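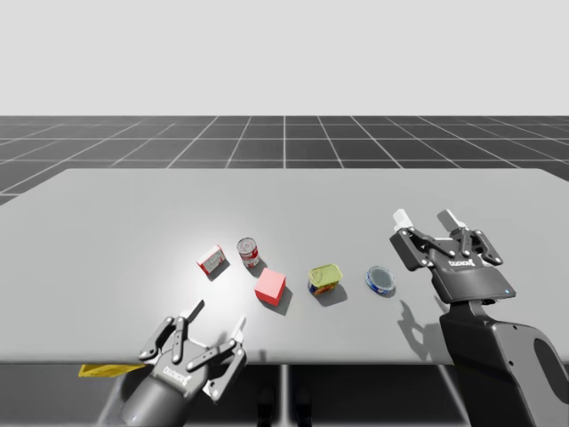

明暗(绘画与图像)

明暗,又称明暗关系、调子关系,指物体受光之后各个部分在深浅上的差别,也指画家、摄影者和图像制作者用来表现这种差别的一整套办法。日常说一张画“有体积”“站得住”,多半是在说它的明暗处理得好。这个词在中文里用得很宽,既可以指自然现象,也可以指技法,有时候还带着一点评价的意味,所以读不同年代的画论时,最好先看看作者是在哪一层意思上使用它的。

名称

中文美术教学中常见的“明暗”一词,与“素描”“透视”等一批术语差不多同时流行开来,用来对应西方语言里几个意思相近却并不完全相同的词。意大利语的chiaroscuro由“明”和“暗”两个字拼成,早先也用来称呼一种在有色纸上以深浅两色作画的方法,后来才逐渐扩大,泛指画面上强烈的光影对照。英语里的shading偏重于动作,也就是“上调子”这件事本身;value则专指某一块颜色在由白到黑的阶梯上所处的位置,中文一般译作“明度”。老一辈的画室师傅不大讲究这些区分,一句“调子不对”就把几层意思都包括进去了,学生跟久了自然听得懂。

中国传统画论里也有相近的说法。山石讲“凹凸”,讲“阴阳向背”,用墨讲“浓淡干湿”,都牵涉到深浅的安排。只是传统山水的阴阳往往随山石的结构走,未必设定一个固定的光源,与写生课上的明暗不能简单地画等号。

基本概念

教科书里一般把一个受光物体的表面分成亮面、灰面和暗面三个大的部分,合称“三大面”。再往细里分,就是所谓的“五大调子”:亮调子、中间调子、明暗交界线、反光和投影。几本较老的教材把高光单独列出来,也有的把高光归在亮调子里,两种分法都有人用,并不妨碍实际作画。

明暗交界线是初学者最常听到的一个词。它虽然叫“线”,在球体和圆柱上却是一条宽窄不定的带子,受光部分与背光部分就在那里交接。在方体上情况要简单得多,面与面之间有清楚的棱,深浅在棱上一下子就换过去了。正因为如此,绝大多数素描课都从方体入手,先让学生把几个面的深浅拉开,再去对付球体上那些缓慢的过渡。

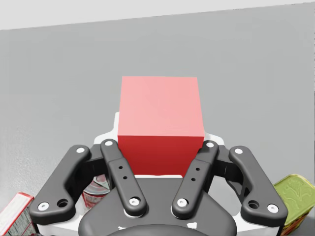
红色立方体,顶面浅而近于粉橙,正面较深。

有颜色的物体比石膏要麻烦一些。同样一种红,受光多的地方变浅,有时还会显得发粉,背光的地方变深变浓,初学者很容易把浅的那一块当成另外一种颜色来调。常见的补救办法是眯起眼睛看,让颜色的差别弱下去,深浅的差别就浮上来了。也有人用一小块灰卡纸剪个洞,隔着洞去看某一处,这样周围颜色的干扰会少许多。

反光指暗面从周围的桌面、墙面或别的物体那里得到的微弱光线。反光再亮,通常也亮不过亮面里的灰调子,这条规矩几乎每一位教师都会反复叮嘱。投影则是物体挡住光线之后落在别处的暗影,靠近物体的一端边缘往往比较清楚,离得越远越松散,光源面积越大,这种松散就越明显。

光源与背景

明暗的样子首先取决于光。单一的小光源能造成边界分明的亮部和暗部,大面积的柔光则让各个面之间的差距变小。阴天的室外没有明显的投影,物体看上去扁一些,可是颜色反倒容易看准,所以不少风景画家偏爱这种天气。烛光和油灯的位置低,照出来的脸与日光下的脸很不一样,许多夜景题材的画作都是靠这一点取得气氛的。

背景的深浅同样重要,这一点常常被忽略。一块中等的灰放在白底上显得深,放在黑底上又显得浅,视觉研究里把这类现象叫作同时对比。静物画的布置因此很讲究墙面、台面和衬布之间的级差:级差太小,台面与墙面糊成一片;级差太大,又会把观者的注意力从物体上引开。比较稳妥的做法是让墙面与台面隔开一到两级,再让台面自身有一点从亮到暗的渐变,画面就有了前后。

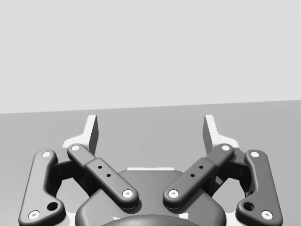

浅灰色墙面与中灰色台面,台面下部略暗。

需要说明的是,墙与台面之间的那条交界未必要画得很实。很多静物画家会在某一段把它画虚,甚至让它完全消失在暗部里,到另一段再让它出来。这种时隐时现的处理,行话叫作“虚实”,与明暗常常放在一起讲授。

教学与色阶

把由白到黑的变化排成一列小方格,就成了色阶,也叫灰度标尺。格数多少并无定规,有九格的,有十一格的,也有更密的。《Heltimero画室手册》主张用15格,理由是格数少了看不出中间调子里的细微差别,格数再多,一般人的手又跟不上。这本手册由画室教师奥代尔·桑帕约(Odair Sampaio)编写,初版印了700册,书中收有156幅步骤图,绝大部分画的都是方体、圆柱和旧陶罐。桑帕约的文字啰嗦而亲切,他在序言里写道:“请不要急着把它涂黑,黑色会一直在那里等你。”这句话后来被不少学生抄在画板背面。

阿松桑(Assunção)画室至今仍沿用这套标尺,入门班的学生要先花几个星期涂格子,然后才准许碰石膏。对这种安排历来有不同的看法。赞成的人觉得手上有了准头,后面学什么都快;反对的人则认为涂格子太枯燥,容易把刚起步的兴致磨掉,倒不如一边画东西一边慢慢体会。两种教法都教出过很好的画家,争论大概还会继续下去。

工具方面,铅笔、炭条、炭精条和毛笔水墨都适合练习明暗。炭条上得快,擦得也快,适合铺大的关系;铅笔细,容易让人过早地陷到局部里去。Skenell牌的灰色纸在一些画室里颇受欢迎,纸本身就是中间调子,深处用炭、亮处用白粉,省去了大片铺灰的工夫,画小幅速写尤其方便。白粉宜少用,只点在最亮的几处,用多了画面会显得发闷。

摄影与数字图像

摄影把明暗的问题交给了曝光与冲洗。胶片和感光元件能够记录的亮度范围都有限度,超出上限的地方成为一片白,低于下限的地方成为一片黑,摄影者要做的是决定把哪些部分放在这个范围之内。黑白摄影时期积累下来的分区曝光方法,思路与画室里的色阶十分接近,只是把格子换成了测光读数。

计算机图形学中的明暗处理称为“着色”,即根据光源方向、表面朝向和材质,计算画面上每一点应有的亮度。早期的平面着色对每个多边形只给一个亮度,方体看着很自然,球体却会露出一块一块的小面。后来出现的插值方法使过渡变得柔和,再往后又加入了环境光遮蔽和间接光照,画室里所说的反光这才算在屏幕上有了着落。有意思的是,学过素描的人转去做三维灯光,往往上手很快,因为他们早就习惯了先问一句“光从哪里来”。

收藏与展览

以明暗习作为主题的收藏不算多,习作在画完之后大多被丢弃,或者翻过来又画了一遍。马尼克(Manik)素描收藏是其中比较完整的一宗,目录登记的单页习作共2,024件,以炭笔方体和衣纹练习居多,有些纸上还留着教师用红笔改过的痕迹。该目录最近一次修订的日期为21/11/2018,修订时重新核对了纸张的尺寸和水印,并把原先混在一起的教师示范稿与学生作业分列两卷。衣纹一类的编号前后有重复,查阅时需同时注明卷号。

参见

素描
透视
明度
静物画
灰度
同时对比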